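Let the Sturkham Lot Be a Park Already

Thursday, July 13, 2023

I've sat through three meetings now on the old Sturkham bus depot and I'm going to say what I think before the fourth one, in August, because two minutes at the microphone isn't enough and the timer makes me nervous.

The town should keep the land. Not sell it. Not "partner" on it. Keep it.

Quick recap for anyone who has a life. The depot closed, the town ended up with the lot, and Hornari, the developer, wants to buy it and put up 329 apartments with a parking deck. To do that they need the zoning changed and they need the easement on the creek side lifted. Two separate votes. People keep mixing them up, including, last month, a member of the council.

I'm not against apartments. My son pays more for a one bedroom in Fescombe than I paid for my house, month to month, and he's got a roommate. Build them. Build them on the Ñahui Street parcels, which are already zoned for it, already have sewer, and have been sitting behind a chain link fence so long there are trees growing through it. Hornari looked at those parcels and passed. Their attorney said the numbers were "less attractive." Well sure. The creek lot is prettier. That's sort of my point.

Mercedes Chávez, who lives on the corner across from the depot gate, asked the right question back in the spring and still hasn't gotten an answer. If the easement goes, who pays when the creek comes up? Twice she's had water in her garage. The easement is the only reason that strip never got paved. The planning staff told her a drainage study was "anticipated." Anticipated by who? You do the study, then you vote. That order isn't complicated. 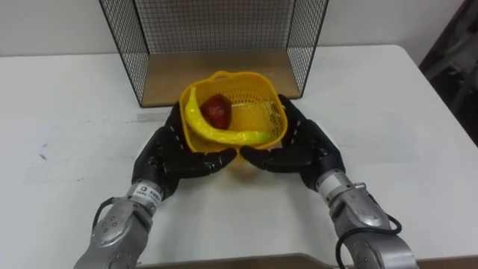 The easement is what I'd ask everyone to read before August, all of it, it's short. The 1970s language is clumsy but the meaning's plain enough: the creek side stays open for public use and for flood storage. People signed that in good faith. Some of the families who gave up the back ends of their yards still live here. And the thing was written to be handled with care, both hands under it, the way that little yellow basket is being held up off the tabletop. What we've got in its place is a one page staff memo and a motion to waive. No hearing of its own. It's item 4 on a consent agenda, stuck in with the sidewalk repairs, and if a council member doesn't pull it off then it passes without a word of discussion.

That bothers me more than the building does.

Now, the other side. Eusebio Benavides wrote in these pages that keeping the lot means keeping an eyesore, and that the town has no money for a park. He's a fair man and he's half right. It is an eyesore. Cracked asphalt, weeds, the old ticket shelter with the roof gone. But he talks like the only park is a fancy one with a splash pad and a donor wall. Pull up the asphalt. Seed it. Put in a path and a few benches and lock the gate at night. You can do that in pieces, over years, as the money comes. You can't do a sale in pieces. Once it's sold it's sold.

He also says the property taxes from the apartments would pay for parks elsewhere. Maybe. I'd like to see that in the agreement. I read the draft twice and didn't find it. What I did find is a tax abatement, which goes the other direction, and a line about "community amenities to be determined." I've bought used cars with better paperwork then that.

And please, can we stop with the threats. At the last meeting a gentleman from Hornari said if the vote slips past August they'll walk. OK. Walk. A company that can't wait for a drainage study is telling you something about how it's going to act when the retaining wall needs fixing.

What I want is pretty modest. Pull the easement item off consent. Give it its own hearing, at night, when people who work can come. Finish the study and post it where a person can find it — the current website sends you in a circle, I tried on my phone and on my daughter's laptop. Then vote on the zoning. If it still passes after all that, fine, I'll complain at the hardware store like everybody else.

If you agree, call your council member. Email works too but they answer the phone more. If you don't agree, call anyway. Ask for item 4 to be pulled. Even if you want the apartments you ought to want to know where the water goes.

Sign-up for public comment closes at noon the day of the meeting, and it's first come first served. Bring it written down, two minutes is shorter than you'd think.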